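**Teleop demos: gripper stalls above the drive carrier, how should I record the approach?**

Asked by Dimas Harahap

I'm recording remote-control demos of a PC assembly task. The drive waits upright in a slot holder on the parts tray, next to an open tower lying on its side. I drive the arm with a handheld controller at 60 Hz. The trained policy reaches the pre-grasp pose, then hovers and never closes. 1214 demos so far, all by two operators. 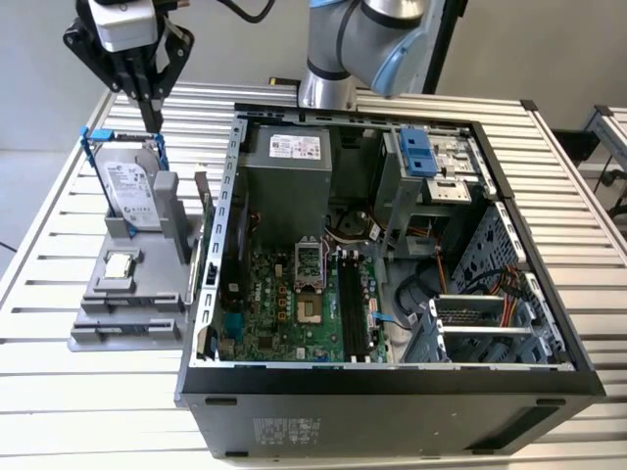 *Pre-grasp pose: fingers just above the blue drive carrier, CPU in its pocket in front.*

Do I need more data, or am I recording it wrong?

**Answer by Pao-chu Liu** (accepted)

Check the pauses first. Operators stop over the part to judge depth, and every stopped sample teaches the policy to stay put. Plot commanded velocity against time for 20 episodes. If there is a flat stretch before closing, trim samples where both the pose and finger commands are constant, then retrain on the same set. Keep the frames where the fingers are closing, even if the wrist is still.

Also log the commanded finger width as well as the measured one. We lost most of July to that.

**Answer by Maricica Hodoroagă**

Get more demos. We had 4000 before ours was any good.

> **Dimas Harahap:** Flat stretch confirmed, close to 2 s in the worst episodes. Trimming now.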